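# Chapter 6: Teaching by Hand

Early in her first year at Carkard, Jae-in Shin was asked to write down how to put a snack in a box. She was a good engineer and took the job seriously. Her document had a section on approach angles and a flow chart, and it covered one brand of cracker. When the crackers were replaced with buns, the arm followed the flow chart faithfully and flattened lunch.

Most people who have tried to program manipulation by rule have a story like this one, usually told with more swearing. Describing a grasp in words is hard even for people who perform thousands of them a week. You know how hard to squeeze a bread roll. Try writing the number down.

The methods in this chapter give up on the writing. A person picks up a gripper, carries it to wherever the work is, and does the task with it. A camera fixed to the gripper records what the gripper faces, and the motion of the hand is recovered afterward from the video. A policy is then trained to produce the motion when given the view. The arm that eventually runs the policy may be in another building, and it never has to visit anyone's kitchen, a relief to the people who would have to carry it up the stairs.

## 6.1 What the method buys, and what it charges

Chapter 5 dealt with teleoperation, in which the demonstrator steers a real robot from a short distance and apologizes to it. Teleoperated data has one great virtue: every recorded motion is a motion the robot can make, having just made it. Handheld data comes with no such promise. A human wrist will cheerfully pass through poses that send a six-joint arm into a sulk, and those demonstrations have to be found and thrown out before training. We return to this filtering step in Section 6.4, where it takes up more pages than anyone would like.

In exchange, you get speed and variety. The Tredau collection, which we use as a running case through the next two chapters, contains 3412 demonstrations gathered in 41 homes. Its teleoperated predecessor, Leveck, managed 300 in a single lab, all of them on the same gray table. Policies trained on Leveck did very well on gray tables.

## 6.2 The packing task

The case we will follow most closely is packing: pick up a wrapped food item and put it in an open box. It sounds like an errand, and it contains most of what makes manipulation unpleasant. Clear film throws highlights that move when the camera moves. Packages overlap. A bag has no fixed shape, so a grasp that held last time may close on a corner full of air this time. Tablecloths wrinkle, and a wrinkle can look a good deal like the edge of something.

Three points to keep in mind as you read the results:

- The policy sees only what the gripper's camera sees. It has no view from the ceiling, however much a reviewer may want one.
- Motion blur is worst on the object that matters most, namely the one being carried.
- The background is part of the input. A policy can learn to pack snacks, or it can learn to recognize one family's furniture, and the training loss is equally pleased with either.

The third point is the reason for collecting in many homes, and the subject of the ablation in Section 6.5. Training on a random 66 demonstrations from a single home gave a policy that packed well there and was baffled by the house next door.

Before going on, readers who skipped the material on camera calibration should go back for it. Pyo, the software used in the exercises, assumes you have done this and will not ask.
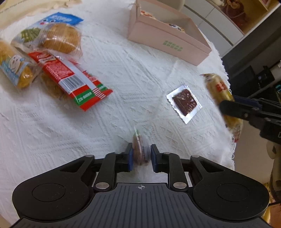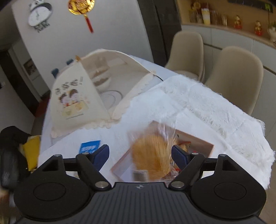 **Figure 6.1.** Two views from the packing task, each with a wrapped item held between the blue fingertip pads.

## 6.3 From video to motion

We begin with the problem of working out where the gripper was. The camera has moved through a room it has never seen, and we would like its position and orientation at every time step, in units the robot will accept. Visual tracking alone recovers the path only up to an unknown scale, so a reach across the table and a reach across a parking lot are, so far, the same reach. Fixing that takes a second sensor.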